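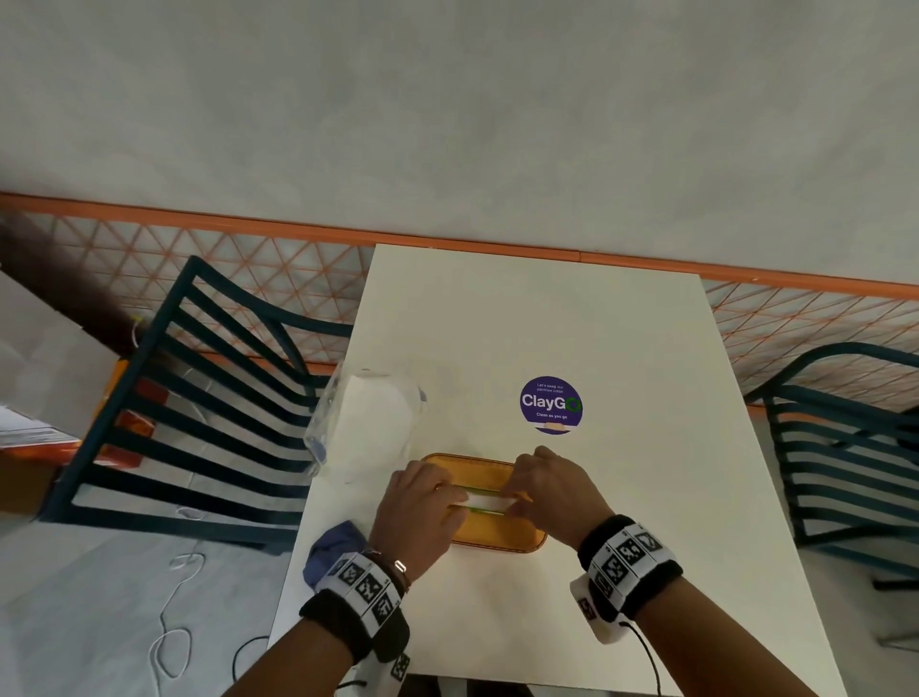
Bořivoj Mikuš wrote to me after my last post to say that I was being too soft on the people who put the plaque up, and that a man who plants a bomb in a railway waiting room doesn't become a local hero by getting old in prison. He said it more politely than that, and at greater length, and he finished by asking whether I had ever been inside the waiting room at Codov. I have, as it happens, many times. My aunt lived a short walk from the station and we used to be sent down to meet her off the evening train.

For those who missed the earlier post (and I do go on, so I forgive you), the plaque went up in September on the side of the old union hall in Skestgate. It gives the man's name and his dates and calls him "a faithful son of the district". It says nothing of the 2 people who died at Codov, or of the others who were hurt. You could stand and read it with your shopping in your hand and come away thinking he'd been a schoolmaster, or had paid for the swimming baths.

I said last time that I could understand the family wanting something, and that is the bit Bořivoj objected to. I've been turning it over ever since, mostly while washing up. I still think a family may grieve for whoever it likes, in its own house, with whatever photographs it wants on the sideboard. But a wall on a public street is another matter, and I ought to have said so plainly. The council gave permission for it. Somebody read that wording in an office and let it through, and I should very much like to know whether they knew what he had been convicted of, or whether they knew perfectly well and hoped the rest of us had forgotten.

There is a petition now to have it taken down, or at the very least to have the names of the dead put up beside it. It had 148 signatures when I added mine and 233 by this morning, and for a town our size I call that a good number. My neighbour won't sign because she thinks it will only stir up the old quarrels, and I do see what she means — she remembers those years far better than I do, and she had cousins on both sides. We had a cup of tea over it and agreed to leave it there.

The Modorik paper has printed a letter in favour of the plaque, and a rather fierce one against it from a Mrs Segers, whose brother was in the waiting room that day and lived. Hers is the shorter of the two. She asks for her brother's friends to be named somewhere people will walk past them. I've read it several times and I would urge you to find a copy if you can.

The council takes the matter up again at its next meeting and the public seats are open to anyone, so I shall be going along with my notebook and a cushion, those benches being what they are.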